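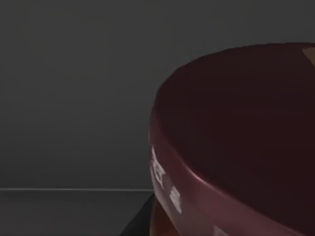
Chapter 6
Big Packs, Small Packs and What They Really Cost

What you'll be able to do by the end
Work out a unit price and compare two packs of different sizes.
Find the break-even amount for a bulk purchase.
Spot costs that don't appear on the price list.
Explain why a supplier might want you to buy more than you need.

Before you start
You'll need the work on fixed and variable costs from Chapter 4. If that has gone a bit hazy, have another look at the bakery exercise before you carry on. A calculator is fine all the way through this chapter.

6.1 My expensive bargain

My first proper job was in the office of a guest house in Troritwood, and in my second month there I was allowed to do the ordering. I was thrilled! I'd been handed a catalogue, a pen and a budget, and I was going to save everybody a fortune.

We bought our liquid soap from a firm called Kiltis. It came in 2-litre bottles at £17 each, and we got through them steadily enough that there was always one on the shopping list. Further down the same page was the very same soap in a 55-litre drum for £162. I did the sum on the back of an envelope, then did it again because I couldn't believe it.

The bottle works out like this:
£17 ÷ 2 litres = £8.50 a litre

And the drum:
£162 ÷ 55 litres = £2.95 a litre (to the nearest penny)

So the drum was little more than a third of the price, litre for litre. I ordered it that afternoon and went home feeling terribly clever.

It arrived in January, on a pallet, and the driver left it at the kerb. It wouldn't go through the storeroom door, so it lived in the laundry passage and everyone had to squeeze past it sideways. We had no tap for it. We had no pump either, so I bought one, and then I bought another when the first one split. We still needed small bottles to put the soap in (I'd thrown the old ones away, of course), and somebody had to spend time filling them. By the following winter the soap had started to separate, and we poured what was left of it away.

Was it a bad buy? I've told this story to a lot of classes and most people say yes straight off. I'm not so sure, and by the end of section 6.3 you should be able to argue it either way, with figures.

6.2 Unit price

The sum I did on my envelope gave me the unit price. It's the price of one standard amount of something: a litre, a kilogram, a metre, a single sheet of paper. You find it by dividing the price of the pack by the amount in the pack.

Unit price = pack price ÷ amount in pack

Do make sure both packs are measured in the same unit before you compare them. It sounds obvious, but I've marked plenty of homework where one answer was in pence per gram and the other in pounds per kilogram, with a confident little tick beside the wrong one.

A lower unit price on a larger pack is called a quantity discount. Suppliers can offer one for all sorts of reasons. Filling one big container may take less labour than filling lots of little ones. There's less packaging for each litre, one delivery and one invoice. There's also a reason the customer may be slower to think of, namely that once you've got a year's worth of soap in your passage you won't be buying any from the supplier's rivals.

Try it now: Gudeta sells the same rice in a small bag and a sack. Make up a believable price and weight for each, work out the two unit prices, then swap with a partner and check each other's answers.

6.3 Break-even on a bulk buy

A unit price tells you what each litre costs if you use every litre. I didn't. What I ought to have asked was how much of the drum I had to use before it beat the bottles.

Divide the price of the drum by the unit price of the bottles:
£162 ÷ £8.50 = 19.06 litres

Put another way, ten bottles would have given us 20 litres for £170, which is already more than the whole drum. So if we got more than 20 litres of decent soap out of it, we were ahead on the price alone, even with all that waste at the end. That surprised me when I finally worked it out, several years too late to mention it to my manager.

Now add the other things. Two pumps, new bottles, the time spent filling them, the space in the passage. Every one of these pushes the break-even amount up. We'll call them handling and holding costs, and they come in three sorts that we'll take one at a time in section 6.4.

Stop and think
Which of my extra costs would I have paid only once, however many drums I bought? Which would have come back with every new drum?
Benent, a cleaning firm with a large warehouse, buys the same drum at the same price. Why might its break-even amount be lower than mine?
Is there anything in your own kitchen cupboard that was bought in a big pack and never finished? Work out what you paid for the part you used.

6.4 Handling, holding and waste

Handling costs come first, mainly as they're the easiest to see. They cover everything you pay to move goods from the place where they're delivered to the place where they're used.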